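Work at Hand: Sorting and Packing at Studholm
Last updated: July
July | By Halima Nwosu

Studholm packs mixed orders for small toy and gift shops. Last year we put in the first Sorier arm at the end of the packing line, and this spring we added two more. The arms learn from people who do the same jobs with hand-held grippers, so several packers now spend part of their week on that. This page covers what has changed on the floor and in the recording rooms.

Packing line

The line used to run with 6 people on each shift. Four of them still pack. The other two moved to checking and recording, at the same pay grade. Heavy cartons over the shoulder went to the arms first, which was what the packers asked for at the Vuluvport meeting.

Recording rooms

Recording is done at floor level as well as on benches, with household things and boxed goods mixed together. A session lasts 60 minutes, then there is a break. Toshiko Honda packed by hand for years before she switched, and she now trains new people on the grippers. Her main advice is to slow down. "On the line you grab and go. With these you have to open, line up, then close." 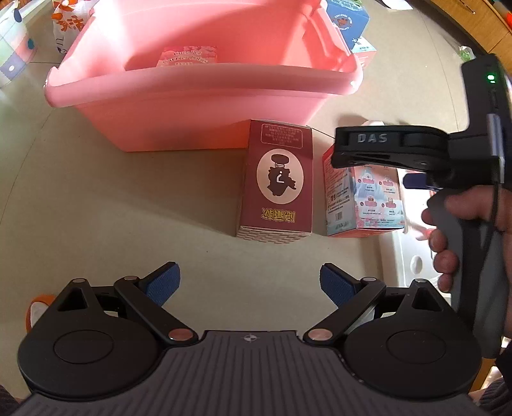 Two grippers over the tiles, one of them open, with the boxed figurines and the maroon box in front of the pink basin. Small printed boxes like these make up a large share of our orders.

Checking desk

Every recording is watched before it is used. Checkers mark drops, bad grips and anything picked up twice. The target is 300 clips per desk per week, down from the first figure we set, which was too high and led to sore eyes and missed errors.

Hands and wrists

Squeezing a trigger for an hour is different from taping cartons. A few people had sore thumbs in the first month. We now switch hands halfway through a session, and Briggs supplied softer straps in two sizes. Please report any pain to your shift lead the same day.

Sign-up for the next gripper training is on the board by the time clock. Night shift can sign up too.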